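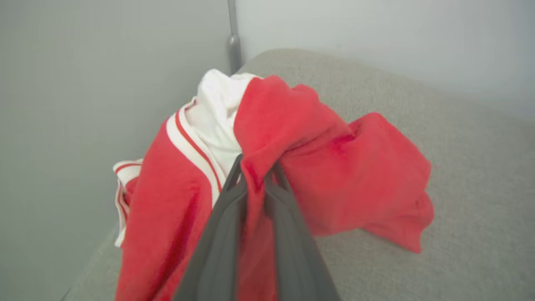

February
By Villads Brøndum

The governing coalition in Ernow will ask parliament to lower the share of the vote a party needs to win seats, a change that smaller parties have sought since the present system was adopted.

Under the draft law, the threshold would fall from 5 percent to 2 percent for parties running alone. Joint lists would have to meet the same mark, ending the separate and higher bar they face now.

Interior Minister Edwards told lawmakers that the current rule had left too many voters without a seat in the chamber to speak for them. He said the government wanted the change in force before the next general election, which must be held by the end of next year.

"People who vote for a small party pay the same taxes as everyone else," Edwards said. "Their votes should carry some weight when the seats are handed out."

The main opposition party said it would vote against the bill. Its leader, Nirier, accused the coalition of trying to split the opposition vote in the northern districts, where several regional groups have been gaining ground in local contests.

"They lost the mayor's office in Verna and now they want to change the rules," Nirier told reporters outside the chamber. She said her party would support a lower threshold only if it took effect after the coming election.

Edwards rejected the charge and said work on the bill began before the Verna vote.

The draft would also change how new parties get on the ballot. A party without seats in parliament would need 4000 signatures from registered voters, collected in at least two districts. The present law requires all the signatures to be gathered within a single month. The bill drops that limit but keeps the rule that a voter may sign for only one party.

Election officials would have 36 hours to rule on a challenge to a signature list. Appeals would go straight to the high court, bypassing the district judges who hear them now.

Two of the regional groups welcomed the proposal but said the signature rule was still too strict for parties that are active in just one part of the country. They have asked for the two-district requirement to be removed.

The bill goes first to the legal affairs panel, where the coalition holds a majority. A first vote in the full chamber is expected before the spring recess. The president, who has not commented on the plan, can send the bill back to parliament once.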